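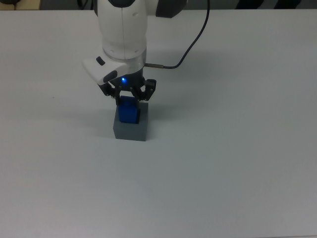

Page last changed: 8/27/21

I got the job at Kedier because I have steady hands, which I'd put on the form as a bit of a joke. I'd spent four years icing cakes before that. Mareike Fröhlich read the form, looked at my fingers, and asked if I could start at the beginning of July.

"You'll be teaching Brekent," she said.

Brekent was the arm. Blue light at the wrist, black fingers, a white handle sticking out of its side like the handle on a garden gate. You hold the handle, you press the button with your thumb and the whole thing goes soft and follows you. Let go of the button and it stiffens up again, exactly where you left it. The first time I did it I said "ooh" out loud and a man two benches down laughed at me.

The task was blue block on grey cube. That was all of it! Pick up the little block, stand it on the big one, open the fingers, go home. They wanted 600 of them by the end of the month, all done by hand, all slightly different, so that Brekent would get the idea of the thing and not just one way of doing it.

I thought I'd have it finished in a week (I told my mum a week). Well. My first morning I did 66 and Mareike threw out the lot.

"You're in a hurry," she said. "It's learning the hurry."

So I slowed down. I tried to do it the way my nan puts a cup in front of you when you've had bad news, and that went better, though I couldn't have written it down as a method. Lower, lower, wait for the block to meet the cube, then a tiny pause before the fingers open. I liked the pause. I'd started breathing out in it without meaning to.

You get a bit odd, doing that all day. I talked to it. I said "there we are" every time the block went down, and "sorry, love" when I knocked it over, and by the second week I was telling it about Danny moving out and the business with the deposit. It's restful, having hold of something that goes where you take it and doesn't give you any advice.

Somewhere past 500 I had a bad afternoon. Danny had rung at lunch. I did maybe a dozen runs and they all looked all right to me, block on cube, block on cube, but my shoulders were up by my ears. Mareike came and stood behind me with her coffee and didn't say anything for ages.

"Do you want me to bin those?" I said.

"Which ones?"

"From 555 on."

She had a think. "Leave them up to 560," she said. "Everything after that, do again tomorrow." I still don't know how she picked it. I went and sat in the loo for ten minutes and then I went home.

We ran Brekent by itself on the last day of the month. People came over from the Rusetow side, which I hadn't expected, and stood about with their arms folded. I wasn't allowed to touch the handle. I put my hands in my pockets, then took them out, then put them back.

It went down for the block and picked it up a little crooked, the way I do. It carried it across, straightened it, and came down over the cube so slowly that one of the Rusetow lot looked at his watch. The block met the cube. And then it waited.

"Is it stuck?" somebody asked.

"No," said Mareike. "Give it a second."

I breathed out. The fingers opened, and I said "there we are", a good bit louder than I'd meant to, and the man two benches down started laughing again.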